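Kvam toll book sheds light on a medieval crossing

Feb 5, 2018

Ulla Fagerlund spent 12 years on a single manuscript, the toll book kept at the river crossing of Kvam in the 1300s. Her edition came out in November under the Pindbridge imprint.

The book lists 1,195 payments. Most were made in salt, hides or dried fish, and only a few in silver.

"Historians used to treat Kvam as a minor stop," Fagerlund said. "The lords of Stutach fought over it for two generations, and I wanted to know what they were fighting for."

Her answer is the salt trade. More than 212 of the entries name merchants from Skevstead, a town that was supposed to have been cut off from the river after its lord refused to pay tribute.

"The chronicle says the road was closed," she said. "The toll book says the Skevstead men kept coming -- and kept paying."

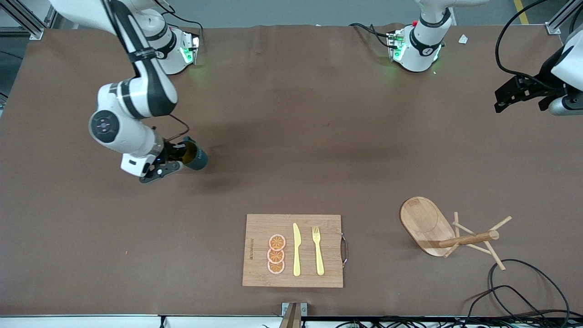 Who wrote the book?

Fagerlund believes it was the work of 2 clerks, one after the other. The first wrote a small, cramped hand and used Latin throughout. The second mixed in local words for goods and weights, and those words took her the longest to work out.

Ragnvald Granström, who read the edition before it was printed, agrees on the clerks but not on the dates. He would place the second one a decade later, after the Stutach family lost the crossing.

"The weights change," Granström said. "I think that means a new lord. Ulla thinks it means a new set of scales."

Fagerlund said she has no quarrel with that. The last leaves are damaged, and the year is missing from most of them.

She is now working on the Stutach land grants, which name several of the same merchants as witnesses.

Print this article
E-mail this article

Related items
Salt roads of the upper river
The Stutach lords and their rivals
Reading damaged parchment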